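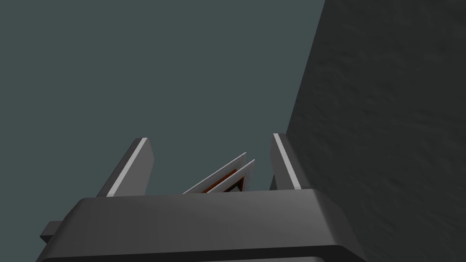 A computer-rendered view of a dark gray gripper with two parallel fingers.

Aug 22, 2022
By Samah Chraibi

We use cookies to remember your settings and to count visits. By continuing to read, you accept this.

The science fiction comic Firau will return in November with a collected edition of its first story, the publisher Montecinos has confirmed. The book will have 152 pages and will include a new final chapter, drawn this summer, which was not in the single issues.

Firau began as a small black and white series, sold by post and at comic fairs. It tells the story of a pilot who carries mail between the moons of a dead planet, and who slowly understands that all the letters were written by the same person. The first issue was printed in only 200 copies, and these are now difficult to find. Readers who came later have had to follow the story from the third issue, or borrow the early ones from friends.

The writer and artist, Hamish Tomoana, said that he had wanted to make a collected edition for a long time, but the original pages of the second issue were damaged by water when he moved house. He has redrawn 14 of them for the book.

"I tried first to repair them, and it looked terrible," he told us by telephone. "So I drew them again, and I had to draw them a little badly, as I did then. If they were too clean, you would feel the jump when you turn the page."

The new chapter takes place after the events of the last issue, on the ice station Mesent, a place that readers know only from its name on the envelopes. Tomoana did not want to say who is waiting there. He did confirm that the Sustitz, the silent guards who follow the pilot from the second issue, will have their first spoken lines. Some readers may not be happy with this. The Sustitz are the most loved part of the series, and on the letters page there was once a long argument – it continued over three issues – about whether they can hear.

Colour will be used for the first time, but only in the new chapter. The rest of the book stays in black and white, with the same rough grey tones as before. The lettering has been done again from the beginning, because in the old issues it was often too small to read in the scenes inside the ship.

Montecinos will print 3878 copies, a number which comes from the advance orders of shops together with the orders of readers. A special version with a cloth cover will be limited to 50 copies, each with a small drawing by Tomoana on the first page. These are sold only through the publisher, and each customer can order one. The letters page from the single issues will also be included, although a few letters are missing where the publisher could not reach the person who wrote them.

A second story is already planned. Tomoana has written about half of it and says that it will follow a different pilot, some years earlier, when the planet was still alive. He has not decided if it will appear first as single issues or directly as a book. He prefers single issues himself, but the cost of paper has gone up and the postage is now almost as much as the comic.

Orders for the normal edition are open now in comic shops. The cloth edition can be ordered from next month.

Last updated: the number of redrawn pages was added after publication.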